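**Side tables: care of dark textured tops**

*Ustel Furnishings Newsletter, May 11, 2019*

The Betley side table has been in the shared rooms long enough for the first complaints about its top to come in. Most concern haze, white rings and streaks that show up under ceiling lights. The finish is sound in nearly every case we have checked. What people are seeing is residue sitting in the texture, and it comes off with a damp sponge and the correct dilution of cleaner.

A dark gray top with a fine texture and some gloss behaves differently from a flat matte one. The raised points of the texture reflect overhead light and the low points hold whatever was in the last wipe. Hard water leaves minerals there. Undiluted cleaner leaves a film. Both are close to invisible from directly above a shaded area and obvious next to a reflection, so inspection should be done with the room lights on and from at least 2 positions. Look across the glare first, then into the shaded part of the top.
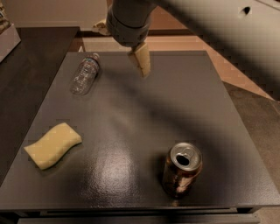

*Square side table with ceiling-light glare near the lower middle of the top. Bottle and sponge on the left half.*

Objects should come off the top before it is wiped. Drinks bottles are the usual item. A clear plastic bottle laid on its side will roll if the floor is out of level, and a bottle with a loose cap will leak slowly without anyone noticing until the water has reached the front lip. Water that gets over the lip can run down to the strip below it, where the joint is less well protected than the top. Empty bottles go to recycling. Bottles with water in them go upright on a shelf or back to their owners.

**Sponge**

Use the pale yellow cellulose sponge supplied under the Nokel stock line. The wavy long edges are there for grip and make no difference to the cleaning. Do not substitute the two-layer type with a green scouring face. The scouring face will cut the gloss on the raised points in a few passes, and the result is a dull patch that cannot be washed out.

Cellulose sponges are stiff when dry. A stiff sponge should be soaked and wrung before it touches the surface. It should leave a thin, even film of moisture that clears in under a minute. If it leaves beads, wring it again.

**Dilution**

The Daher neutral cleaner is stocked as a concentrate. The ratio for these tops is 2 ml of concentrate to 1000 ml of water. The older room cards give a stronger mix that was written for laminate worktops, and those cards should be thrown out. Replacement cards have the reference 106 in the top corner.

Mix fresh each day. A bottle holding 1000 ml is enough for all the side tables on one floor with some left over. Label the mixing bottle on the body and keep it well away from drinking water. A clear drinks bottle must never be used for mixing, even if the label has been removed.

**Order of work**

1. Clear the top.
2. Wipe dry dust off with a soft cloth, working from the far edge toward the front lip.
3. Wipe with the damp sponge in straight, overlapping passes.
4. Go over the top once more with plain water on a rinsed sponge.
5. Dry with a second cloth, including the underside of the lip.
6. Check under the room lights.

Circular wiping is to be avoided on this finish. It spreads residue into arcs that are hard to tell from scratches.

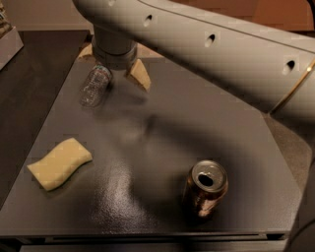
*Charcoal-gray top, fine texture. Glare in the lower center, sponge flat at left.*

The texture is easiest to judge inside the bright area. On a clean top the sheen has a fine, regular grain and fades out gradually. Residue breaks it into patches or gives it a hard boundary. A mark that stays put after two rinses should be tested with a fingernail. If the nail catches, it is a scratch and should be reported. If it does not, repeat steps 3 to 5 and leave the top overnight before deciding.

**Storage of sponges**

Sponges are not to be left lying on the tabletop after use. A damp sponge keeps moisture against the finish and is the commonest source of the pale rectangular marks reported from the second floor. Rinse, wring and stand the sponge on its edge in the rack. Replace it when it starts to shed or smell.

**Reporting**

Send scratch and edge damage reports with the table number, which is on the underside at the rear. Tops with swelling along the front lip should be taken out of use until inspected. Reports of haze alone will be returned with a request to carry out the six steps first.

The next item in this series covers drawer runners.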